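Makori -- new LP from Lultmont

gorkero_fan
Finally got through all 70 minutes of the new Makori record and wow. Felista Swai has always been good with short, sharp club tracks, but hearing her stretch out over a full album is a treat! Side B especially, where the kick drops away and you get that organ part on its own.

pendholm77
Love side B. Side A drags for me, though. Track 3 could lose half its length.

gorkero_fan
No way, track 3 is the one I keep going back to! Give it a loud room and let the hats creep in.
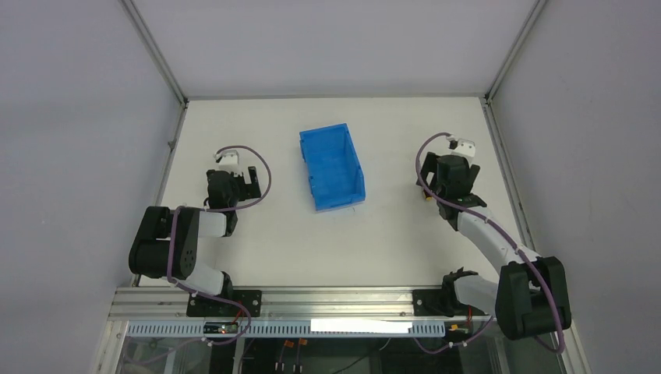
The Shabani Mabula remix on the bonus 12" is great too -- faster, rougher, and he keeps the vocal.

slowdub
Is the 12" sold separately? I missed the first 300.

pendholm77
Only with the LP, as far as I know. Lultmont said in November there'd be a repress.

slowdub
Thanks, ordering tonight. And I'm with you on track 3, sorry gorkero.

gorkero_fan
Play it again after midnight and report back!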